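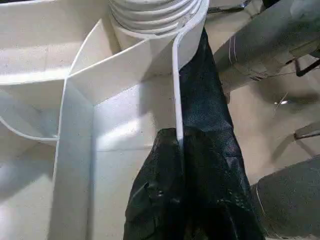 # Pluren: bimanual stool handling, control and perception stack

Forkent Tooling Group | October | Print this page | E-mail this page
22 shares | 7 comments

Pluren is the control and labelling code used at Gurkgate for two-arm work on light plastic furniture. This file covers the recorded set and the tools that read it. The planner is kept in a separate repository, Condori, and has its own README.

## Contents

The set holds 174 episodes. Each episode folder contains:

- joint states and gripper commands for both arms
- a head view and a wrist view, stored as separate streams
- a contact label per gripper: `free`, `touch` or `hold`
- a text note from the operator, often blank

Streams are stored at their native rates and are not resampled on disk. Use `align.py` to put them on a common clock. It interpolates joint states linearly and takes the nearest earlier image.

## Perception notes

White legs against pale floor tiles give poor edges. The leg detector works better where the black mat is behind the part, and its confidence score should be read with that in mind. Motion blur on a raised leg widens the fitted tube, so the fitter discards any frame in which the width changes by more than a set ratio.

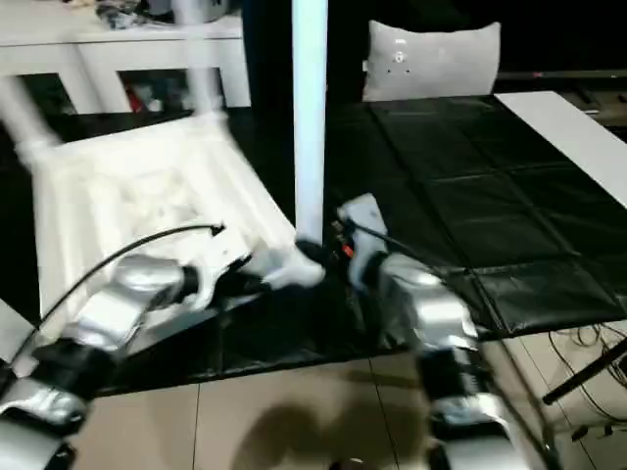
The ratio is held in `fit.yaml` and was tuned by hand. Lowering it removes more bad fits but leaves long gaps in the leg track, which the pose filter then has to bridge from joint states alone.

## Control notes

Both arms run under one impedance controller with a shared object frame. When only one gripper is labelled `touch` or `hold`, the other arm drops out of the shared frame and follows its own target. Switching back needs a short blend, set by `blend_ms`. Values that are too low cause a visible jerk in the wrist torques.

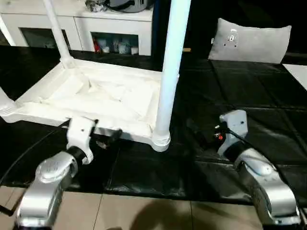 **How are episodes with a dropped contact label handled?**

The loader marks the affected span as `unknown` and leaves it out of training batches. Nearly 2085 spans carry this mark. Pass `--keep-unknown` to include them.

## Known faults

- `align.py` fails on episodes with an empty wrist stream.
- Cable occlusion is not labelled.
- The viewer swaps left and right arm colours after a reload.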